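Big tubs and white plastic: a small gallery from Kvaran

I've spent a good part of the winter trying to get the storage at Kvaran under control, and along the way I've become far too fond of plastic. Tubs, lids, edges, the lot! A few of you asked for pictures after my last post, so I've picked four. Click on any of them for the larger version.

1. The pink tub

I wanted one really big tub for the spare blankets, and I'm so pleased I went for a colour. It's a pale, dusty pink with a glossy white lid, and there's a grip moulded into the middle of the top. I love the rounded corners too - no more barked shins.
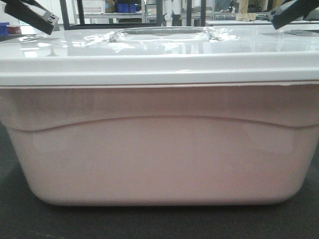

2. Down at floor level

I do like to get down low now and then, it's how I find all the lost pens. I'm a sucker for red metal legs, especially with a little round chrome foot at the bottom, and all that plain grey floor suits them very nicely.

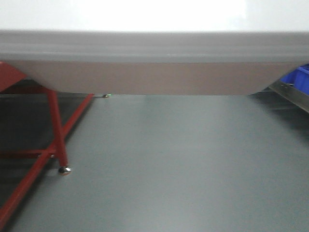 Torunn Sæther
Storage and interiors writer

My friend Sigrún Kirkegaard says I'd photograph a bucket if it had a nice rim, and she's right (I have, twice). Mostly I'm after the way shiny white plastic picks up soft blue-grey shading on a curve. The boxy grey hinge piece sets it off well, with those rounded edges.
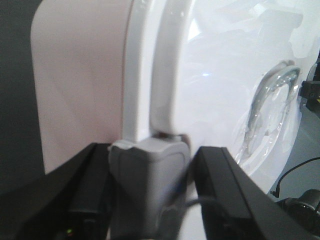

3. Something softer

After so much gloss I needed a bit of cloth. I never get on with very smooth fabrics, they show every crease and I haven't the patience to iron them.
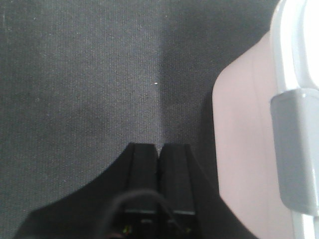 Blankets are next on my list. I've nearly 42 of them to go through, and I'm sorting them by thickness, with the heavy ones at the bottom where they can't topple on anyone. Pale ones go in a bag first. For lining the shelves I'd like a dark grey weave like the one in the last picture, with the tiny light flecks in it - very forgiving when it comes to fluff. I'll put up more pictures in October, once the shelves are full.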